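Tabletop helpers wanted, Wonham

We're looking for two people who love small household things and the question of where they ought to go! Inen is putting together a home-keeping guide for Nornberg, and we need helpers to set out and rearrange everyday pieces on a felt-covered table — mug trees, plant pots, that sort of thing.

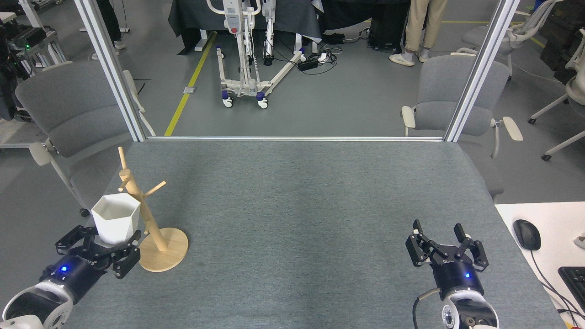

Sessions last two hours and there are eight of them, starting on 03/03/2018. You don't need any experience, only steady hands and opinions about mugs. We'd love to hear which peg you'd reach for first, whether a planter belongs beside the cups, and what you'd move to make room. Bring a friend if you like, we'll happily read both applications.
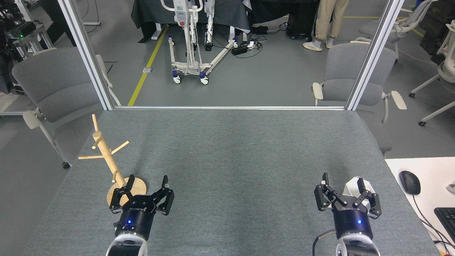
Gil-soo Kong, after the February round, told us the time flew by and that arguing over where a mug tree should stand was the best bit of the week — though a longer tea break would be welcome. Noted, and the break is now longer!

To apply, send a few lines about a shelf or table at home to Lodhi at the Inen office.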